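Home | Forums | Facilities and Furnishings | Members | Search

Justbridge Staff Forum > Shared Workrooms > Table care and sponge storage

m_zamani_facilities
Colleagues are reminded that the light wooden tables in the shared workrooms are to be wiped down at the end of each booking. Several tables now show faint marks. Please use a damp sponge and the mild soap provided, and return the sponge to the wire basket when finished. Scouring powder is not permitted on any wood surface.

Mahnaz Zamani
Facilities, Room 226

rashti_annex
Thank you for the notice. Our section requests clarification on one point. The previous guidance, issued in June, stated that sponges were to be left by the sink. Which instruction applies?

m_zamani_facilities
The present one. The June guidance is withdrawn. A sponge left flat in the sink tray does not dry properly, and we received 17 complaints on the subject.

grostano_desk
I must register a disagreement. An open wire basket placed directly on the table allows water to drip through onto the wood. We would be exchanging one problem for another. A basket with a tray beneath it would be preferable.

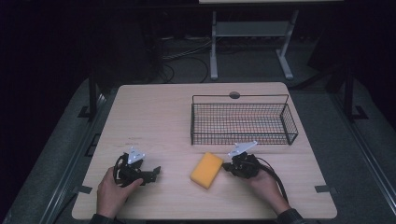
Table with black wire basket and yellow sponge.

m_zamani_facilities
The basket is the standard model for all workrooms. Sponges should be wrung out fully before they are placed in it. If this is done, a tray should not be necessary.

grostano_desk
With respect, "if this is done" is the difficulty. In Room 236 it is not done. I have dried the table under the basket myself on more than one morning before 9:00.

cellura_k
Our section placed a folded dish towel under the basket and has had no further trouble. The towel is changed when the bins are emptied. I would also ask that tape be removed from table edges with care. We have a strip of grey tape on each side of ours, and an earlier strip took some of the finish with it.

rashti_annex
We support the towel. We do not support the removal of tape, as our section uses it to mark the working area.

m_zamani_facilities
Both points are noted. A towel under the basket is acceptable provided that it is changed daily. Existing tape may remain. Please do not apply new tape without first writing to this office, and do not use a blade to lift old strips. Warm water and patience are sufficient.

grostano_desk
I maintain my request for trays – a towel that stays damp all day is no kinder to the wood. Kindly add it to the list for the next order.

m_zamani_facilities
Added.

2,701 views | 9 replies | 4 shares

Contact Facilities | Copyright Justbridge | Back to top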